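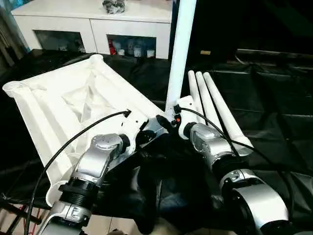

White panel and upright tube on black plastic

Re: [office-admins] Coming back from leave to a full inbox
Jun 28, 2023

Abhishek Chaudhary wrote:

> Hi all,
>
> I go back to work Monday after three weeks off and I am already
> dreading it. I looked at the shared inbox from my phone last night,
> which I know I shouldn't have done, and it is bad. My backup did the
> urgent things and left everything else unread so I would "see it."
> There are over 100 of those, plus whatever is in my own mail, plus
> the tasks in Trallo that kept rolling forward while I was gone.
>
> Last time I came back from a long leave I just started at the oldest
> message and worked up. It took me most of the week and half of what
> I answered had already been taken care of further up the thread.
> Two people got told the wrong room for the same meeting.
>
> How do the rest of you handle the first day back? Do you block your
> calendar? My manager is fine about most things but she does expect
> me to be available, and people stop by the desk all day.
>
> Abhishek

Abhishek,

I support four managers at Astex and I have come back from two long leaves, so I can tell you what I do now. It may not all fit your place.

I don't start at the oldest. I sort by sender and do my own managers first, newest message down. If the newest one says "never mind" or "got it from Greco," the rest of that thread gets filed without reading. That clears a surprising amount. Then I do the same for the people who ask me for things regularly, such as payroll and the front desk. Newsletters, system notices and anything where I was only copied go into a folder called Away. I keep the folder until the end of the following month and then delete it. I have gone into it maybe twice to look for something.

For the shared inbox, ask your backup for fifteen minutes in person before you open it. Have her scroll through it with you. She will remember things she didn't write down, like the vendor who called and is going to call again. Mine once told me in passing that the copier lease had been signed by the wrong person, and there was not a word about it anywhere in the mail.

On the calendar, yes, I block from when I get in until 9:30. I label it "Catch up, back at desk 9:30" so people can see when it ends. When it just said Busy they came over anyway. I know some people on the list block the whole first day. I couldn't get away with that and it sounds like you couldn't either. I take another hour after lunch, when two of my four are usually in meetings.

For people stopping by, I keep a legal pad on the corner of the desk and write down what they want while they are standing there. Name, what it is, when they need it. I don't look anything up while they wait. Once I start looking things up it is 11:00 and I have helped three people and read nothing. Most of them are fine with being written down. One of my managers likes to check that his item is still on the pad when he walks past, and I let him.

Trallo is the part I would worry about. If your tasks are set to roll forward, the due dates on them mean nothing by now. What I do is filter to my own name, select everything overdue and move it all to the second Wednesday I'm back. Then I go through them one at a time over the next few days and pull forward what really is due. You need edit rights on the whole board to move them in bulk. If you don't have that, ask whoever runs it before Monday. We also have Fluda for room bookings, and those do not roll, they just expire. Check yours first thing if you have standing meetings. That could be how your two people ended up with the wrong room last time.

One thing I changed after my last leave was the out-of-office. I set it to end one day after I am really back. It gets me a quieter first day from outside callers, and inside people know I'm there regardless.

I'm out myself for part of September and I have started a handoff sheet for my backup. It has a column for "done," a column for "waiting on someone" and a column for "leave for me." I told her the last column should be short. If you would like the blank version, write to me off list and I'll send it. It's a plain spreadsheet, and you would need to change the names of the rooms.

Stay off the phone this weekend if you can. The number in the inbox will be different by Monday anyway.

Lorna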